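Histton Furniture Care: Your Questions Answered

Orders and delivery

How long does delivery take?
Waxes, oils and cloths go out the next working day if you order before noon. Large tins (2 litres and up) travel by a different carrier and can take up to a week.

Do you deliver outside the mainland?
Yes, but we can't send solvent-based products by air. If your basket contains one, the checkout will remove the air option and show you the sea rate.

Can I collect from the shop?
You can. Choose "Collect from Histton" at the checkout and wait for the email before you set off. We keep collections for two weeks and then refund them, less nothing.

What does it cost?
Postage is free on orders over £76. Below that it is worked out by weight.

Choosing a finish

Oil or wax?
Oil soaks in and gives better protection against spills. Wax sits on top and is easier to renew. For a dining table in daily use we suggest oil. For a bookcase or a bedside cabinet, wax is fine.

I don't know what is on my table already. How do I find out?
Put a drop of water on a part that doesn't show, such as the underside of the top near an edge. If it beads after ten minutes, there is probably varnish or lacquer on it. If it leaves a dark spot, the wood is oiled, thinly waxed or bare. You can also send us a photo, though we can't always tell from one.

Will oil change the colour?
Yes. Pale woods such as ash, birch and maple turn a little yellow with ordinary oil. Kikuchi Pale Oil has a small amount of white in it to hold this back. Try it on the underside first.

Can I use your oil over varnish?
No. It will stay sticky. Sand the varnish off completely or use a polish made for varnished wood.

How far does a tin go?
The 100 ml tin does one coat on a small side table. For a six-seat dining table buy the 500 ml, which should leave you enough for a top-up next year.

Looking after the surface

How often should I oil a table?
Twice in the first month, then once or twice a year.

How do I get rid of white rings?
Wait a day, as some fade by themselves. If the ring is still there, rub it gently along the grain with Potex paste on a soft cloth, wipe clean and re-oil the patch.

Are oily cloths safe in the bin?
Not while they are wet with oil, as they can catch fire. Lay them flat outdoors until stiff, or soak them in water first.

Returns and help

Can I send back an opened tin?
Only if it is faulty. Unopened tins can come back within 30 days.

Who answers the emails?
Maribeth Rivera deals with orders and Kiyoshi Imai with questions about wood. Please quote your order number if you have one.

Page last updated 10 October 2020.

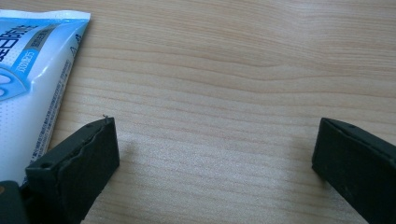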